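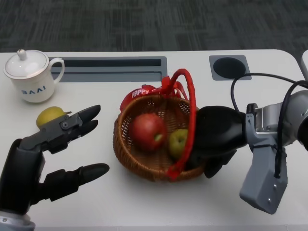

The left hand at the pear and the right gripper at the basket, on the bench used for the two-arm packing task.

By the Leltton newsletter desk
March

The fault that stopped two-arm work at Leltton for most of a week was first logged as a dropped apple. The entry gave the time, the arm and the object, and recommended cleaning the fingertips. It took three more entries before anyone connected them, says the engineer who runs the manipulation bench.

"The log has a field for what fell," she says. "It has no field for what the other arm was doing. Every one of those drops came while the left hand was closing on something."

The task is simple to state. Fruit goes from the table into a basket, and the basket is then moved by its handle. The left side carries a jointed hand and the right side a gripper. Each has its own controller, and a planner called Tultesness decides which of them may move and how close they may come to each other.

On a Tuesday, in the afternoon run, the right arm pushed down into the basket and kept pushing. The rim bent, the basket slid, and the force limit that should have halted the arm did not trip. The operator pressed the stop button. No one was inside the marked area and nothing was broken except the basket, which was thrown out.

"People ask how hard it pressed," the engineer says. "The arm reported almost nothing. That is the fault. The reading was wrong, so the limit had nothing to act on."

The wrist force sensor on the right arm is read over a cable that runs outside the arm, in a loop, to leave slack for the last joint. When that joint turned far enough, the loop pulled tight and the connector lifted slightly in its socket. Contact was lost for a few readings at a time. The software had been written to cover short gaps by repeating the last good value – a reasonable choice for one missing reading, and a poor one for a longer gap during contact. If the last good value had been taken in free air, the arm believed it was still in free air.

That accounts for the push. The drops had the same root. When the sensor came back, the value jumped, the controller treated the jump as a collision, and the gripper opened.

The link to the left hand took longer to find. The planner moves the right arm aside whenever the left hand closes, to keep the two apart, and the move it had settled on used a large turn of the right wrist. "The left hand was never at fault," she says. "It was just the thing that made the right wrist turn. We spent a day swapping parts on the wrong side."

The team found the cause by logging the age of each force reading along with its value. Over a run of 1,304 moves, the stale readings fell almost entirely in those where the wrist had turned past 80 degrees. After that the test was to hold the wrist at the end of its turn and touch the cable.

Three changes followed. The connector was replaced with a locking type and clamped to the bracket, so that the loop can pull on the clamp and leave the socket alone. The planner was given a narrower range for the wrist. The repeat rule was removed: a missing reading now stops both arms, and the operator has to clear the stop by hand.

The third change is the one she had to argue for. In the first days it stopped the bench often, mostly for gaps too short to matter, and the people collecting runs complained. A single missed reading is now tolerated if neither arm is in contact. In contact there is no allowance.

"I would like to say we had reviewed the limit before," she says. "We had tested that it trips when the force is too high. We had not tested what it does when the force is unknown. Those are two different tests and we had only written one."

The second test is now part of the morning check. The operator unplugs the sensor with the arm moving slowly in free space and confirms that both sides stop. The cable itself is due for replacement after 2,000 hours, a figure she describes as a guess to be revised once the first one has been cut open and looked at.

Still open is the older data. Runs recorded before the fix did not store the age of the readings, so stale values cannot be picked out with certainty. For now they are marked as unverified and kept out of anything that uses force.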